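Open day at Trajkovski, 19 Jul 2022

I went along to the Trajkovski open day expecting to be sold something, and I was, though it took them until after lunch. The firm washes and folds for hotels and gyms, and these days for anyone who will pay to have a bag of clothes collected. The leaflet promised "laundry care reimagined". I have been doing laundry for 30 years and have never felt it needed that.

Fulgencio Arrieta took our group of 13 round. He knows his trade, I'll give him that. We had a long stop at the Grimari presses, which are loud and do sheets very well, and a shorter one at the shelf of Clornex stain remover. I asked what was in it and was told it was "gentle". So is water.

The folding room was what I had come for. The claim is that a T-shirt folded the Trajkovski way keeps its shape longer and needs no ironing. Arrieta had us start from a shirt in a heap, as it would come out of the bag, on a cloth-covered surface.
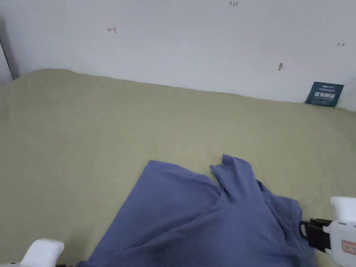 Find the shoulders first, he said, and leave the hem alone until the sleeves are in. Fine. My mother said much the same without a leaflet. Where I part company with them is the ironing. Cotton knit that has been bunched up has creases in it, and folding it neatly gives you a neat square with creases in it. I put this to Arrieta and he said it depended on the shirt.

Then came the Pruvetti plan, a monthly collection for £17, bags extra. You have to ask about the bags. Two people in our group signed up on the spot.

Tea was free and the parking wasn't. They are running another open day in September, and I'd go again for the presses.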